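18 Nov 2018

Notes from the demonstration at Ternwood. Leonie Pearce went with me, her notes on the software are in the shared folder. I write mainly about handling of the empty bins, as this is the part we want to copy.

We arrived before the other visitors and so we could stand near the cell for a longer time. The host explained that the work is divided into two tasks. The first is to move full crates on and off the rack with rollers. The second is to take an empty bin by its side wall and bring it to the stand. For us the second is more interesting. At Gulport we still do this by hand, and our people complain about it since October.

The grip is simple. There are two fingers, one goes inside the bin and the other stays outside, and they close on the rim. No suction, no hook. I asked about the suction cup which we tested in our own shop, and the host said they also tried it and stopped, since the ribs on the wall leave too little flat surface for a cup.

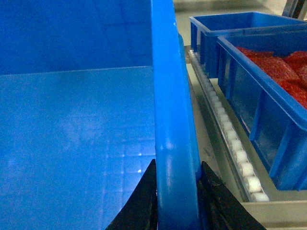
My main question was about the rim. It is thick and round, so the contact with a flat finger is only a narrow line. When the bin is held at one side only, all its weight wants to turn it around this line. The host said they limit the speed for this reason and that they permit 3 retries before the cell calls an operator. I did not get the closing force. He promised to send it by mail. Leonie will remind him.

Other things I wrote down during the talk:

- The finger pads are from Pranditz and they are changed after 1,345 cycles. I asked why such an exact number. It was the count when the first pair failed, and they kept it.
- The approach is always from above the rim. They tried to come from the side, but then the outside finger was touching the ribs.
- All bins in the cell are blue and glossy. The depth camera has problems with reflections from the ceiling lamps, so they teach the height of the rim and do not measure it each time. We have the same lamps. I think we will have the same problem.
- Gravity rollers need no motor, but the slope must be correct for light and for heavy crates. They adjusted it for over 22 days. I would plan this time also for us.
- The host likes the stand because the front leg has a column of holes, and so a thing can be mounted at another height without welding. To check if our supplier McKinnon has the same profile.
- Floor marking: yellow line, visitors stay behind it. We should paint ours before we invite anybody. 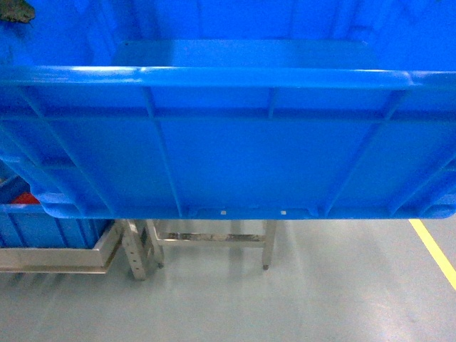 ## What we do next

I will make a drawing of fingers for our own bin. Our rim is thinner, so I can not use their shape directly. First I want to cut 2 pairs, one with flat pads and one with a shallow groove, and compare them on the bench with an empty bin and then with some weight in it.

Leonie makes the list of questions for the host. Please add yours before she sends it. Already on the list: closing force, maximum tilt of the bin during the transport, what happens when two empty bins stick together.

Open point: is our arm long enough to put the finger down inside the far rim? By my calculation yes, but with very little reserve. To measure on the real cell.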